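How to compare two grippers without fooling yourself
Posted by Callum Kettle, May 27, 2026

If you have two sets of gripper fingers and one opinion, you already know which set will win. The steps that follow are meant to get in the way of that. They assume a two-arm bench, a dish rack, and a free afternoon.

1. Pick a boring job
Loading dishes is good. Everyone has done it, so everyone can see when the arm is doing it badly. Don't start with eggs. Eggs are for the day the funding people visit.

2. Buy ugly dishes
A matching set tells you very little. Get bowls with different feet, a mug with a proper handle, and at least one plate with a rim thin enough to annoy you. Our whole kit came from the thrift store in Lernside. Shiny glazes are worth having too, as they upset the depth camera and slip in ways the matte ones don't.

3. Fix the force limit first
Set both grippers to the same closing force before you touch anything else. We skipped this in October and spent a week proving that the Furnival fingers were better at being turned up higher.

4. Write down what a failure is
Do it before the first run. Ours: a drop, a grasp that takes more than two tries, or any contact that shifts the rack. A mug that ends up leaning still passes if it stays inside the rack. You will want to change this rule at run 40. Don't.

5. Swap sides halfway
Left and right arms are never twins, whatever the invoice says. Run half the trials, move the fingers across to the other arm, home both, and run the rest. Check the cable loops at the wrist after each swap - a tight one will tug on the joint and you'll blame the fingers.

6. Stop between placements and look
Pause with both arms clear of the dishes and check the rack by eye. The log will happily call a bowl placed when it has gone in at an angle you would never accept at home.

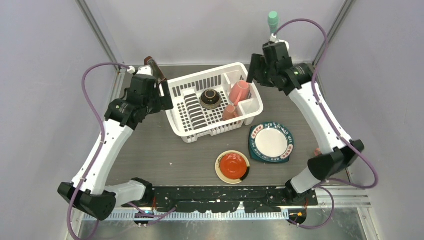 Mid-run check: two bowls and two cups in the rack, plates and the orange-red bowl still on the table.

7. Run more than you want to
We did 800 placements per finger set. The Plircombe pads looked hopeless early on and then caught up on everything except thin rims. The Bommont set never dropped a mug and could not pick up a flat plate to save its life.

8. Report by dish
One overall score hides the plates. Give each dish its own row, put the drops in their own column, and attach the force setting so the next person can argue with you properly.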